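Speaker notes – Produce area and basket handling, Turnovton store
2026-07-13

Slide 1. Start with the problem. Leafy produce is bulky and marks easily. A whole head of cabbage takes up most of a hand basket, so whatever the customer picks up next goes on top of it.

Slide 2. Olteanu layout: tiered wooden crates, sloped towards the aisle. Heavy heads on the lower tiers, herbs higher up. Mention the 14 crates per bay. Pause for questions on slope.

Slide 3. Baskets. Plastic, slotted walls, single carrying handle. Grit falls through the slots, so the carpet needs a daily vacuum. We hold 300 baskets and wash 60 a day.

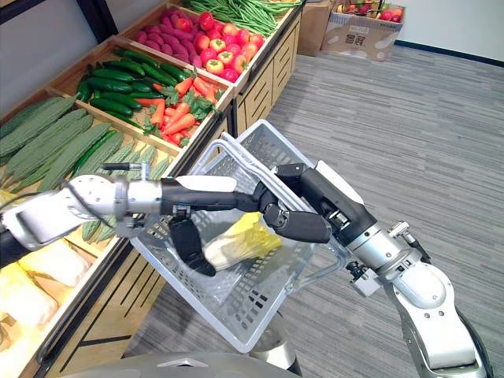
Wrapped heads go in at a slant if the basket is short. Keep the handle clear of the leaves. Film wrap stays on until the till – loose leaves block the slots and slow the wash.

Slide 4. Costs. Walletti quote for replacement handles, valid until December. Do not read out the table, it is in the handout.

Slide 5. Next steps: repeat the bruising check over 14 days, same crates, same supplier. Leave five minutes for the Wumurari question on basket depth.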